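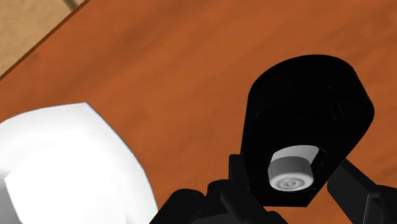 Wrist view in the simulator: gripper, tabletop, white object at lower left.

Speaker notes, slide 4 onward
Simulating the bench before building the arm
Galtstead shared workshop, 30 September 2026

Leave the slide up while people sit down. Start with the tabletop. The wood texture is smooth and low in detail, and that was enough for setting the view. Point out the table edge at upper left, with the lighter surface beyond it. I use that edge to check the camera angle after every change to the model.

White object: facets show along the outline. The mesh is coarse on purpose. Collision checks ran too slowly with the dense one.

Gripper: black, close to the viewer, takes up a lot of the view. Mention the pale cylinder set in the rounded housing, then move on. Questions about the housing go to the end.

Slide 5. Software. Brandard is the scene file and the renderer settings. Pala is the control script. Keep them in separate folders. In August I had both in one and overwrote the joint limits twice.

Slide 6. Numbers. 817 simulated grasps logged so far. Camera updates at 30 frames per second. Physics runs faster than that; skip the detail unless asked. The log has 3 columns that matter: target position, finger gap, result.

Slide 7. Kairys, the physical arm. Base plate is drilled, 2 joints assembled. Wiring not started. Say plainly that no simulated grasp has been repeated on hardware.

Known problems. Even lighting in the render, so shadow handling is untested. Friction values are guesses. The gripper hides part of the table at close range; the next version moves the camera mount back.

If short on time, drop slide 6 and go straight to the arm. Parts list is on the last slide. Leave it up during questions.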